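Report on the Visit to the Hanthorpe Book Fair

Last updated: July 18, 2023

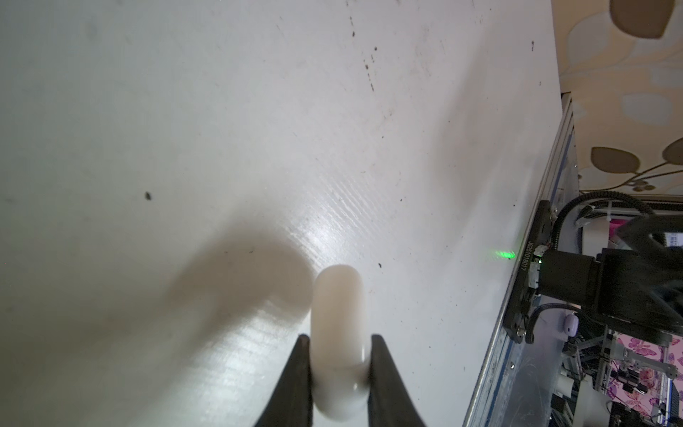

The library's reading programs office sent two staff members, Freya Catterall and Rhys Whitelaw, to the Hanthorpe Book Fair. The purpose of the visit was to select titles for the coming year's book discussion groups and to meet publishers who offer sets at a reduced price. The office last attended in January of the previous year, when the fair was held in smaller rooms and fiction publishers shared one hall with school suppliers.

According to the organizers, 2,492 visitors registered for the opening day. The fiction hall was crowded until early afternoon and staff found it difficult to speak with exhibitors before lunch. Future visits should begin with the translation hall, where the aisles were clear and most publishers had an editor at the table.

Sequeira Press showed a full list of speculative and dystopian novels. Its discussion sets contain ten paperbacks, one large-print copy and a leader's guide. Ms. Catterall reviewed three of the guides. Two were well prepared. The third gave away the ending on its first page, and the publisher agreed to pass this on to the author of the guide.

Istimum, a small house that publishes translated fiction, presented a novel titled Udach, set in a river town after a long flood. The translator read from the second chapter and took questions for half an hour. Several people asked why the town's name had been left untranslated, and the answer – that the word has two meanings in the original and the plot depends on both – was of real interest. Mr. Whitelaw recommends the book for the evening group. The print run is limited to 3,000 copies, and an early order is advised.

A panel on reading groups in public libraries was held in the upstairs theater at 2. The speakers agreed that attendance drops when a book runs past 400 pages. They disagreed on whether groups should vote on titles. One library system reported lending about 2,000 discussion sets a year, with a borrowing period of six weeks. Our own period is four weeks, and members have asked for more time.

The audio session scheduled for the last hour was moved to another building and staff were unable to attend. A recording has been requested.

The office will order one Sequeira set on trial and request a reading copy of Udach for each group leader. Group leaders who wish to see the full list of titles may ask at the reading programs desk on the second floor. Parking at Hanthorpe was free, but the lot nearest the main entrance was closed to visitors.

14 shares
3 comments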